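Can I use a punch card and a coupon on the same order?

Posted in Eating Out, Cladotholm board

I've been getting lunch at Provon Deli most weeks and have a full punch card, good for one free sandwich. They also mailed out a coupon in April for 20 percent off any order over a set amount. I want to order for 6 people on Sunday and use both. The coupon says "not valid with other offers" but the card doesn't say anything. Is the punch card an "offer"? The girl at the counter wasn't sure and told me to ask the manager, who is never in when I am.

cladimham_kev
2 replies

marbletop
Usually yes, a punch card counts as another offer. I worked the register at a sandwich place for a few years and we were told to treat anything that took money off the total the same way. The register only had one discount key per ticket, so even when I wanted to be nice I couldn't ring both.

What you can do is split it. Put your free sandwich on one ticket with the card, then ring the other five as a second order with the coupon. Check that the second order still comes in over the minimum before tax. Ask before they start ringing, not after. If you order online the coupon code probably won't go through with a reward in the cart, so call it in or go to the counter.

Also look at the back of the card. Some of them leave out catering trays and party orders, and six sandwiches might get put in as a party order depending on how they do it. If it does, ask them to enter the sandwiches one by one.

Last thing, look for an end date. Spring mailers are often good for only a month or two.

oosthuizen_rd
No idea about Provon but the bagel place on my street takes both, no problem. I've done it twice. Just hand them over together and see what they say. Worst they can do is give one back.

I have a coffee app with 1000 points on it and they won't let me use that with anything, so it's different everywhere. You might do better saving the card for a day when you only want lunch for yourself and using the coupon for the big order. Pick the most expensive sandwich when you cash in the card. Mine covers any size, but extra meat and cheese are on you, and they charge the tax on the extras too.

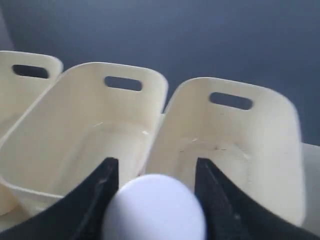

If they do say no to both, ask if they'll punch a new card for the five you pay for. My place does that even with a coupon, and it gets you halfway to the next free one.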